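Grusteck Help > Clubs and Student Projects > Grippers
Home Browse Unanswered Tags Log in

Gripper slips on glazed dishes, two-finger setup, student club

Posted by tmarrow_lab
172 views

Our school club is building a dish handling cell for the Collska student challenge. The task is to take glossy dishes off a tray on a white table and stack them at a second station. We run a parallel gripper with two black printed fingers and a small camera at the wrist. Plastic cups are fine. With glazed bowls, the fingers close on the rim and the bowl rotates out during the lift. Raising the grip force helps a little, but then the bowl shifts sideways when the fingers close.

The second issue is vision. The rim detector is a plain edge filter followed by an arc fit. It returns good arcs on matte dishes and short broken ones on anything shiny.

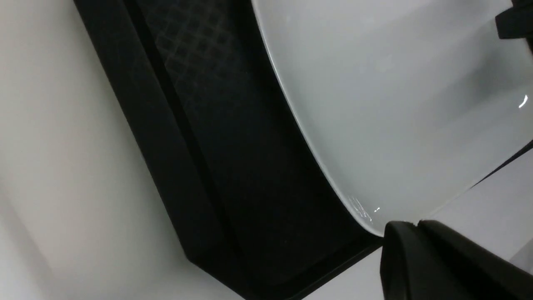

Should we fix the grip or the vision first?
Fix the vision first. A two-finger grip on a curved rim only holds if the fingers close along the local normal, and you can't compute the normal from a broken arc. Once the arc is stable, test the pads again at your original force before changing anything mechanical.

Our budget is small and the controller is a Galura board, so nothing that needs a large GPU. The scoring sheet allows one regrasp per dish. We have been using ours on nearly every bowl.

3 comments Share

galvo_pete
Accepted

Several separate problems here.

Highlights. Glare on a glossy rim gives the edge filter a stronger gradient than the rim itself, so the arc fit locks onto the glint. Lock the exposure and set it low enough that the highlights stay small. Mask saturated pixels, dilate the mask by 2 pixels, and drop every edge point inside it before fitting. Use a RANSAC circle or ellipse fit on what is left. We used 3000 iterations on a board slower than yours and it did not affect cycle time, as the arm was always the bottleneck.

Background. A white dish against a white table has little contrast. Against a black tray the same rim is easy. Weight edge points by contrast, or restrict the fit to the part of the rim that overlaps the tray. A partial arc is enough if it is continuous.

Finger pads. Bare printed plastic on glaze has poor friction. Glue on silicone sheet, soft grade, and wipe it with alcohol before each run. Dust on the pads cost our team more drops than any code error.

Closing motion. If the bowl moves sideways on closing, one finger is arriving early. Center the gripper on the wall thickness, not on the outer edge of the rim — the offset is small but it matters. Close slowly until the motor current rises, then re-center and finish the close.

Rotation in the lift is a torque problem. The center of mass is well away from the rim, so either grip deeper or widen the pads.

Helpful: 11 Share

benchtop_nora

Agree with most of the above. I would do the pads the same day, it takes ten minutes. We entered in December with the Sánchez kit, and the stock pads were too narrow for anything curved. Wider ones stopped the rotation completely. Check your scoring sheet for a limit on finger width first.

One addition: put a diffuser over the lamp. Tracing paper works. It spreads the glare out and the filter stops responding to it.

Helpful: 2 Share

rkd55

just use suction

Helpful: 0 1 comment Share

tmarrow_lab: Suction is excluded in our division.

Related: arc fitting on partial rims — current sensing on small grippers — calibrating a wrist camera

Contact Rules Privacy Back to top
© Grusteck Help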